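Hillmont Schools Help Desk
Ticket: Mentor logs missing from student progress pages
Category: Mentoring / Student records
Status: Resolved
Priority: Normal
Opened by: Mentoring office, Hillmont Middle School

Description of problem

Since the July update to Brillex, weekly logs written by our mentors do not show on the student progress page. The mentor types the log, clicks Save, and gets the green bar that says it was saved. When the homeroom teacher opens the same student, the Mentoring tab says "No entries." The attendance and grades tabs look normal.

This affects the boys' mentoring group and the after-school reading group. It does not affect the Skadbridge campus as far as we know. We have up to 100 students in the two groups and the teachers need the logs before they make the family calls.

Steps already tried by the school: logged out and in, cleared the browser, tried a second laptop, tried the library desktop. Same result on all of them.

Help desk, first reply

Thank you for the report. Please send the following:
- the name of the group exactly as it shows in Brillex
- the role listed under the mentor's account
- whether the mentor can see his or her own entries after saving
- one log that should be visible and is not (entry number only, please leave out the student's name)

School reply

Group names are "Mentoring Boys 7-8" and "Reading After School." The role is "Community Mentor." Yes, mentors can see their own entries. Teachers and the counselor can't. Sample entry number is 400.

One more thing we noticed. If a mentor leaves the Activity box blank, the teacher can see the entry. If anything is picked in the Activity box, it disappears for the teacher.

Help desk, 10:40 a.m.

We looked up entry 400. It is in the database and is complete. It was saved with the activity type "Life Skills," and that type is marked private to the mentor role. Before the update there was one visibility setting for the whole group. Now each activity type has its own, and the update set all of them to private when it ran. Skadbridge does not use activity types, so its logs were not changed.

We can make the types visible to teachers again, but the mentoring office has to tell us which ones. Some schools keep "Personal Conversation" private on purpose. Please send a list.

School reply

Make these visible to teachers and the counselor: Homework Help, Reading, Life Skills, Career Visit, Sports. Keep Personal Conversation private.

Also, can photos be attached to a Life Skills log? The old form had a button for it and the mentors used it for the kitchen sessions. We can't find it now.

Help desk, 1:15 p.m.

The five types are now set to visible for Teacher and Counselor. Personal Conversation was left as it was. Please have a teacher check entry 400 and one entry from the reading group.

The photo button moved. Open the log, click More, then Add File. The upload works with the new setting.

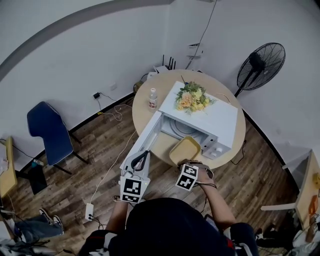
Files added this way open from both teacher and counselor accounts. The caption field holds 61 characters, and anything longer is dropped when you save, with no warning. Keep captions short and put the details in the log itself. "Microwave with door open, tray in front" fits in the field with room left over.

School reply

Entry 400 shows for the teacher now. The reading group is fine too. The counselor still gets "No entries" on the boys' group.

Help desk, 2:05 p.m.

The counselor account was attached to the old copy of the group, "Mentoring Boys 7-8 (archived)." We moved it to the current one. The counselor will need to log out and back in for the change to take effect.

We also found 13 logs saved under the archived group by mistake. They have been moved to the current group with their original dates. No text was changed.

School reply

Counselor can see everything now except the private ones, as it should be. The 13 logs are there. Add File works for our mentors. OK to close.

Resolution

Cause: activity types set to private by the July update; counselor account attached to an archived group.
Fix: visibility changed on five activity types; account and 13 logs moved to the current group.
Follow-up: the short caption limit has been reported to Brillex as a separate request. The Björklund campus uses the same activity types and will have its settings checked under its own ticket.

Ticket closed. To reopen, reply from the mentoring office account.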